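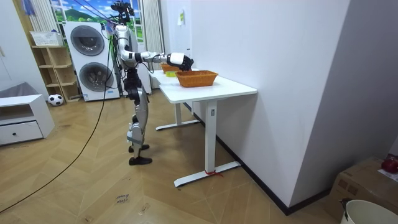
Laundry room, desk with the two orange baskets

Minutes, house meeting, laundry and shared rooms
25 June 2026
Chair: Subira Kombo. Notes: Gladys Nzioka (typing fast, sorry)

1. Last minutes
Read, agreed. One fix — the dryer vent was cleaned in February, minutes had it down as still open. Changed.

2. Baskets
Both stay on the white desk. Larger one at the front for odds and ends, smaller one toward the wall for things found in the machines. Subira wanted lids. No support for lids. Labels instead, Gladys to write them. Found items kept 30 days then donated.

3. Desk
Question whether it should move nearer the window. Long discussion. Stays where it is, people need room to open the washer doors. Red string at the foot of the leg to be left alone please, marks where the desk goes back after the floor is swept. Height: leave it at standing, folding is easier on the back.
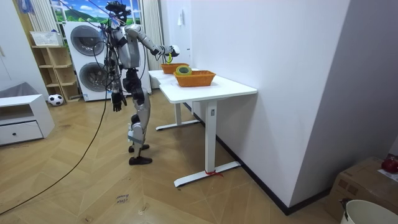 Photo: G. Nzioka / house files

4. Tape
Yellow-green roll lives in the larger basket. Put it back after use. Third time this has come up. Wadier quoted for a box of 24 rolls, felt to be far too many. Buy two when the current one is done.

5. Machines
Service visit from Baudry still not booked. Subira to call. Detergent — Vindo out, too many complaints about the smell, going back to Clonodura. Balance in the laundry fund is $94, enough for detergent but not for the service, so service goes to the general account.

6. Floor
Parquet by the desk. Wipe up spills right away, no wet baskets left standing on it. Mat suggested, Gladys against (trips people). Not decided, carry over.

7. Window and curtains
Green hills and blue sky still popular, stays. Curtains to be washed, cold, no spin. Subira will take them down and put them back up.

8. AOB
Door code has been changed to 2808, dont write it on the wall again. Cardboard boxes to be flattened once empty.

Actions
Subira — call Baudry, curtains
Gladys — labels, detergent, price of a mat anyway

Next meeting same place, time to be confimed by email.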